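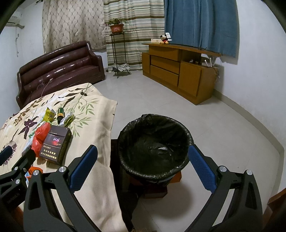 My wife's Lesport does the app thing and I'd never go back, a reader told me after my last post, so maybe drive one for a winter before you decide everybody at Riltov is out to get you.

Fair enough. I don't think everybody at Riltov is out to get me. I think somebody there has a spreadsheet, and that the spreadsheet has a row in it for people who bought a car with remote start and will pay again to keep using it.

Some background if you missed the earlier post. I bought a Lesport in October, from Opoku, the dealer out by the highway. It came with what the sticker called the Connected Comfort Group, and that cost me $1140. For the money you get remote start, a cabin pre-heat you can set from your phone, door lock and unlock from your phone, and a map that shows where your car is parked. The sticker did not mention an end date. The salesman did, sort of. He said the app was "included" and then, when I asked for how long, said there was a trial period and that most people renew.

The trial is six months. Mine ended last week. Renewal is $339 a year.

I want to be careful here, because I've read plenty of rants about this sort of thing that get the facts wrong. The car still starts with the key. The heated seats still heat. What stopped is everything that goes through the phone, and also (my real gripe) remote start from the fob. The fob has a button for it. I pressed that button all winter. It talks to the car by radio from the end of my driveway, and as far as I can tell it doesn't need a server, a cell signal or anybody's data center. Now I press it and the lights blink twice and nothing else happens.

I called Opoku about it. The service desk was polite and said the fob button is "part of the connected bundle." I asked what it connects to. They said they would look into it. I have not heard back, and I don't expect to.
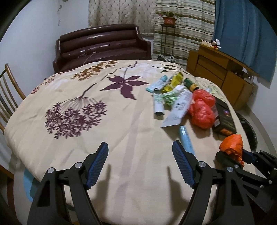 *Yaw Quaye*

So, the argument for paying. I've had it put to me a few ways now and I'll try to give each one a decent hearing.

The first is that servers cost money. Sure they do. There's a modem in the car with a cellular plan behind it, and somebody has to keep the app running on new phones. I can believe that costs a few dollars a month. I have trouble getting from there to $339 a year, and I can't get to the fob at all.

The second is that the car improves over time. Riltov's brochure makes a lot of this. The connected hardware comes from a supplier named Troltska, and updates are supposed to arrive overnight while the car is parked. I've had two. One changed the font on the clock. The release notes for the other said "general improvements," and after it went in, the stereo forgot my presets. I set them again. I'd like to know what was generally improved.

The third is safety, and I take that one more seriously. If you're in a bad crash the car can call for help by itself. Good. I'd want that in any car I owned. But when I read the terms, all 17 pages, the crash call is in the same bundle as the pre-heat and the parking map. Let the bundle lapse and the crash call lapses too. If the company thinks it's a safety feature then it should work whether or not my card went through. If they think it's a convenience, I wish they'd quit putting the ambulance on the front of the brochure.

While I was in the terms I also found the part about data. The car reports location, speed, hard braking and seat belt use, and Riltov may share this with "selected partners." No list of partners. You can opt out by written request, on paper, to a postal address. I sent mine. What the terms don't say is whether the reporting stops when the subscription does, and I asked that question by email and got a link to the terms.

A guy on the owners' forum says he got the fob working again with a $700 visit to an independent shop, where they put in an aftermarket starter that ignores the factory system. I'm not recommending it. I haven't seen his car, he hasn't posted a receipt, and I'd guess it makes for a fun conversation the next time he has a warranty claim. Still, it's a little over two years of renewals, and then he's done paying. I did sit there with the calculator for a while.

What I've done for now is nothing. It's spring, I don't need the cabin warm at six in the morning, and I can find my own car in a parking lot. I'll see how I feel when there's ice on the windshield. I know that's what the spreadsheet is counting on.

To the reader with the Lesport: glad it's working out for you two, really. Could you check whether you're still in the trial? And if you're past it, I'd like to know what they charged you, since two people on the forum have been quoted different numbers for the same bundle and Opoku wouldn't tell me how the price is set.

Comments are open. If you work on this stuff at Troltska or someplace like it and can explain what the fob button needs a subscription for, I'll post your answer in full, with or without your name on it.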